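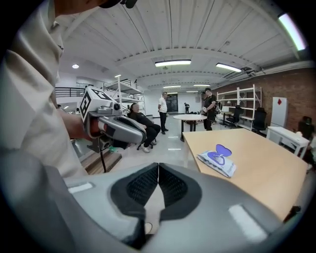

A round pedestal table in a shared room, with a package of wipes on a wooden table nearer the front.

Pedestal table

A pedestal table is a table whose top rests on a single central column instead of legs at the corners. The column ends in a broad foot, a disk or a set of spreading arms. Round tops are the most common, and small ones are often found in break rooms, cafes and shared workspaces.

Claimed advantages

Sellers usually say that a pedestal table seats more people than a four-legged table of the same width. The claim deserves some caution. Knees do clear the corners, but feet then compete for the space taken up by the base, and on a top 100 cm across the gain may be slight. The Takby catalog lists its 125 cm model as seating "up to six" without saying how wide the chairs are.

Stability is the other disputed point. A narrow base under a wide top will tip if someone leans hard on the rim. Makers such as Saha answer this with a heavier foot, which makes the table harder to move, though easy moving is often given as a reason to buy one.

Care

White tops show marks sooner than wood or dark ones. Packaged wipes are widely used for daily cleaning, but the label should be checked first, as some leave a film on painted surfaces. Advice to tighten the column bolts every 3 months is repeated in many guides, seldom with a source.

See also: Drop-leaf table; Office chair; Shelving unit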